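The Left Wrist

The second-shift technician loved the left wrist best, and she would tell you so whether you asked or not.

The right one was fine. The right one had come back from Trivik with its new bearings in it and had never made a sound since. But the left wrist had opinions. It clicked when the building was cold, it drifted a hair outward after a long week, and twice it had stopped in the middle of a reach and simply held there, like somebody trying to remember a name. She had been inside it eleven evenings since February and she still came up the stairs two at a time when the log said it was acting up again.

Tonight the log said: L wrist, noise, intermittent. Day shift never wrote more than that. She hung up her jacket, put her tea where the elbow couldn't reach it (a lesson from her first month) and walked once around the machine with her hands in her pockets.

"Well, let's hear it," she said.

She ran it through the slow cycle. Shoulder, elbow, forearm roll, wrist. Nothing. She ran it again and there it was, right at the end of the roll, a small dry tick. Oh, that was lovely. An intermittent fault that shows itself on the second try is a gift, and she grinned all the way to the tool cart.

Her student was already there. He had been with her for three weeks and had the nervous habit of wiping every wrench before he handed it over, and then wiping it again when it came back.

"Motor?" he asked.

"Could be! What else?"

He thought. "Cable. Something loose. The collar."

"Good. Which one do we hope for?"

"Cable?"

"Oh no. Never hope for cable. Hope for something loose."

She locked out the power, hung the tag and tried the start button anyway, the way she had been taught at Bondunitz by an old woman who trusted no switch in the world. Then she let the arm down onto the foam block and took the load off the joint by hand. People always expected the arm to feel like a tool. To her it felt like a sleeping child's, heavy in a way that was all trust. She had said this once at lunch and had been teased for it until the holidays, and she still thought it was true.

The cover came off. Under it were the wrist gear, the little belt and the harness tied back in its three places. She gave the student the flashlight and made him look first, for a whole minute, without touching anything.

"It's clean," he said, a bit let down.

"Isn't it beautiful, though? Look at the belt. 1665 hours on that belt and the teeth are still square."

She put a fingertip on each screw in turn. The Myklebust manual wanted them checked at every 1000 hours with a torque driver, and she would do that too, but the finger came first. Third screw, and there was the faintest give, less than you would feel in a good tooth. She took the student's hand and set his finger on it.

His face changed. She had been waiting three weeks for that face.

"That's the whole noise?" he said.

"We'll see. Back it out, clean it, one drop of the blue, in again. And mark it."

He did it slowly and he did it well. He wiped the driver before and after. He put one thin line of paint across the screw head and onto the housing so the next person could tell at a glance whether it had turned, and then he asked if they should do the others while they were in there, and she could have hugged him.

They did the others. They did the right side as well, to keep the two arms on the same page of the book. By the time the covers were back on, the tea was cold and she drank it anyway.

Slow cycle, twenty times. No tick.

"Load," she said.
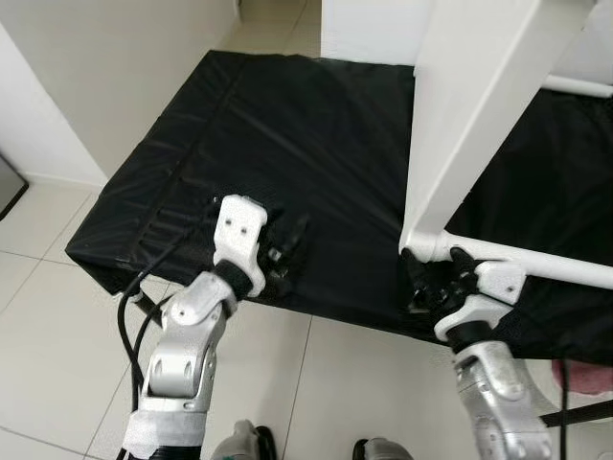
The wrist had to prove itself on something with give in it, and she had always liked the padded platform for that, low down by the doorway where a machine has to lean into the job. A bench test tells you about the motor. Cloth and padding tell you about the hands. She stood well back with the stop button in her fist and watched the view from the head come up on the monitor, the two arms going out and down ahead of it with the tiles underneath. The left hand had its dark fingers in the black cover, just past the white wrist housing. The right one was busy over by the foot of the white post. She hardly glanced at it. She was watching the cables on the left, how they came away from the hand and curved down over the floor, and she made the student tell her whether he liked that curve.

"There's slack," he said. "It isn't pulling at the wrist."

"And if it was?"

"Then it would work the screw loose again."

"Write that down. In your own words, not mine."

She let it press and ease off, press and ease off, while she listened with her head tilted. There was the hum, and the soft complaint of the cover, and under that the gear going round as it had been cut to go round, back in the plant at Timis. She would have listened to it all night. Out on the road a truck went by and she held up a hand until it was gone.

"Again," she said.

It ran 136 times before the break bell. The student kept the tally on the back of a parts envelope, and at a hundred he stopped looking at the monitor and started tilting his head the same way she did. She saw it and kept quiet.

Afterward he asked when they would have to open it up again.

"The book says 3000 for the belt," she said. "But you'll check that paint line on Monday, won't you?"

"I was going to check it tomorrow."

She handed him the logbook and the pen. He wrote the date, Fri 22 September, and then he sat over the empty line for a long time with his lips moving. L wrist, third cover screw, he put down at last. Felt it with finger. Then he wiped the pen and gave it back.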